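Last updated: Sun 27 October

Wama puts a pair of robot arms on the cable bench at Gillum

Hi all, Biljana Kelmendi here, and I get to share the news I've been sitting on since May! We've set up a two-armed station at our Gillum repair shop, and its whole job is sorting out tangled cables.

If you've ever sent a box of returns to us, you know what the cables look like when they get here. My team used to spend the first part of every shift picking knots apart by hand (I did it for 7 years, and my thumbs remember all of them). Now the arms, built for us by Stenano, take the thin black leads, and we get to go straight to testing and repair – the part most of us signed up for. 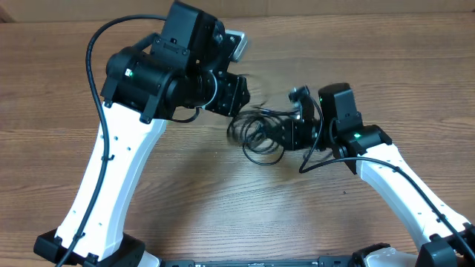
Yen-ting Kong wasn't sold at first and told me the arms would need babysitting all day, and that a person with good nails could still beat them on a tight knot. Fair enough! We kept one hand-sorting seat open for exactly those, and people take turns in it.

As for jobs, all 11 of us on the bench are staying. Everybody gets paid training on the station, and two of us are moving over to the Nikzad repair line, where the backlog was driving me up the wall. Anyone on the bench can pause the arms, any time, no forms to fill in.

We're starting with 100 cables a shift and we'll see how it goes from there – thick power cords still go to the hand seat for now.

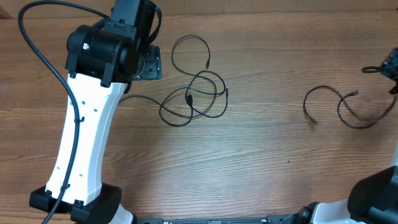
Come and see it

We're holding an open afternoon at Gillum with room for 70 visitors. Drop us a line and I'll save you a spot!

Contact: Wama press desk | © Wama | Back to top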